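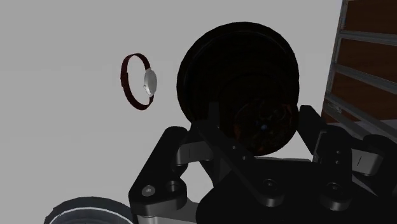 When the arm lets go: tips for a shared bench

Take off your watch before you go near the arm. Rings too, and anything on a lanyard. A strap is a fine loop for a finger to hook, and the arm has no opinion about whose wrist is in it.

Check the pads on both fingers every morning. Ours dropped a part in October, on cycle 1676, and we spent a whole afternoon blaming the software from Plavula. The pads had oil on them. Wipe with a dry rag, then a clean one. (The first rag is never as clean as you think.)

If something slips, hit stop first and mourn the part second. Kidus Mamo once tried to catch one in mid-air and now types with nine fingers until the splint comes off.

After any drop, clear the floor and nearby shelves, then run the first pick at the slowest speed your controller allows, with your hands in your pockets.

Write down the fault code. Ours was 213, and the Ploris manual gives it one line: "Grip lost." Thanks, Ploris.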